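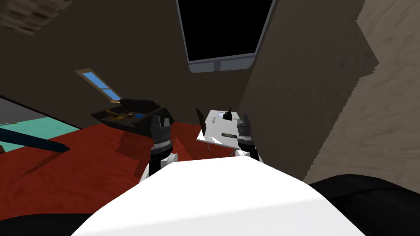

By the Equipment Planning Group, Benmoussa Institute of Technology, Brillesia
Wednesday, June 12, 2019

Research > Working Papers > Automation > Section 4

Print this page | E-mail this page

4. Planning the purchase of a two-arm platform

Figure 1. Simulated workspace seen from above the torso of the two-arm model, with both grippers raised and a small white table between and beyond them.

4.1 Simulation before purchase

The Institute was asked to decide whether its Wikport laboratory should buy one two-arm robot, two single-arm robots, or no robot at all during the present budget period. Past purchases had been made on the strength of supplier data sheets, and in two cases the equipment did not suit the rooms set aside for it. For the present decision, the planning group required that each option be tried in simulation before a price was requested.

Figure 1 shows the two-arm option in one of the rendered rooms. The view is the one an operator would have when guiding the arms from the robot's own position. The table top lies between and beyond the two grippers, and a dark open tray holding a few small items stands on the floor to the left of the table. A room of this kind raises two questions that matter to a buyer: whether the arms can serve a table and a floor-level tray from the same standing position, and whether the base must be able to move. The second question has a large effect on cost.

4.2 Method

The planning group ran 2,886 simulated trials across all options under consideration. Each trial called for one small object to be picked up and set down at a given place. Room layout, table height and tray position were varied between trials. Of the total, 1,216 trials used the two-arm model, and the remainder were divided between the single-arm options. Trials were run on existing computers, and no new hardware was charged to the study.

A trial was counted as reachable if the gripper could be brought to the object without contact with the furniture or the other arm. Grip quality was not scored. The simulated fingers are simpler than those offered for sale, and the group did not consider grip results a sound basis for spending.

4.3 Cost categories

Costs were entered under four headings: the robot itself, the grippers, changes to the room, and yearly upkeep. Training of staff was placed under upkeep in keeping with the Institute's accounting rules. Earlier plans had left grippers out of the first-year budget, on the view that they came with the arms. Quotations obtained for this study listed them separately in every case, and a two-arm platform needs a pair, with at least one spare.

Room changes were harder to estimate. The Wikport laboratory has a raised threshold at its main door and limited floor space beside the benches. A fixed base would require the benches to be moved. A mobile base would require the threshold to be removed and more than 400 square feet of floor to be kept clear. Facilities staff priced both kinds of work, and the figures were carried into the plan without adjustment.

4.4 Use of the results

Reach results were used only to exclude options. An option that could not serve both table and tray in most layouts was removed from the list, whatever its price. The remaining options were then compared on total cost over the expected life of the equipment. The Mirnow planning worksheet, adopted by the Institute for laboratory purchases, was used for this step.

The group recommends that the simulated rooms be kept and updated after a purchase is made, so that requests for added grippers or a second platform can be reviewed on the same terms. Funds for this work should be entered under yearly upkeep. Section 5 sets out the payment schedule and the conditions for acceptance of delivery.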